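Hanging or folding: a wardrobe fitter on rails, hangers and baskets

The company is called Evanent, and it fits out closets and laundry rooms in small apartments. Its senior fitter agreed to talk in July, between two installations, on condition that the conversation stay on hardware and garment care. The interview lasted most of a morning.

The first subject was the rail. In the fitter's view, most problems with hanging storage start with the bar and its supports, well before anyone chooses a hanger. "People buy a bar by its length," the fitter said. "They should buy it by the load and by the distance between supports. A long bar on two poles will bend in the middle if you fill it with winter coats, and then everything slides to the low point."

Freestanding racks have a second weakness, which is the joint. Plastic joints are light and cheap to replace, but they loosen when the rack is pulled from one side. The fitter checks them by hand each time a rack is moved and tightens them before any clothing goes back on. Evanent stocks two rack models, the Bemiditz and the heavier Vavex. The Bemiditz is meant for shirts and light jackets. The Vavex has a thicker bar and wider feet, and it is the one recommended for wet laundry.

Asked about wire hangers, the fitter was less critical than expected. "A coated wire hanger is fine for a shirt. It takes up almost no width. I can get 50 of them on a bar where wooden ones would be jammed tight." The drawback is the shoulder. A heavy knit on thin wire will stretch at two points, and the marks may stay after washing. Wire hangers also tangle at the hook when they are left empty, so the fitter keeps the spare ones pushed together at one end of the bar, all facing the same way.

The position of a garment on its hanger matters more than the material of the hanger, according to the fitter. A piece held on one side only will pull itself down under its own weight, and the fabric that reaches the surface below picks up creases across the grain. Long items need a clear drop. The usual figure at Evanent is the length of the longest garment plus a hand's width.
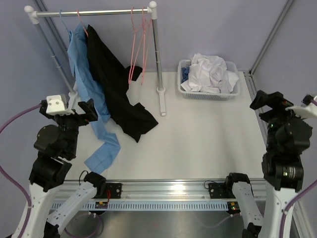 Baskets and the order of work

The conversation then moved to baskets. The fitter prefers a rectangular plastic basket with perforated sides to a closed bin, for reasons of airflow and because the contents can be checked from outside. Rectangular baskets also stand flush against a wall, next to the rack, and leave the rest of the surface free for sorting.

White laundry should have a basket to itself. "One dark sock is enough," the fitter said. "It sits along the inside edge where you don't look, and it goes in with everything else." The advice is to empty the basket completely onto a clean surface before each wash and refill it by hand.

For clearing a full rack, the fitter follows a fixed order. Anything trailing comes up first, is shaken once and is laid flat. Then the empty hangers are separated. Shirts and jackets go back on the bar with both shoulders seated, and knitwear is folded. Clothes that have been heaped in a basket are smoothed by hand before folding, since a crease pressed under other clothes for a night takes steam to remove.

The last question concerned cost. A basic rack and basket from the Wilczyńska catalog, which Evanent resells, comes to less than a built-in rail. A fitted closet with two rails starts at more than 300 dollars before labor. The fitter advises renters to begin with the freestanding rack, use it through one winter, and measure what hangs on it before ordering anything fixed to a wall.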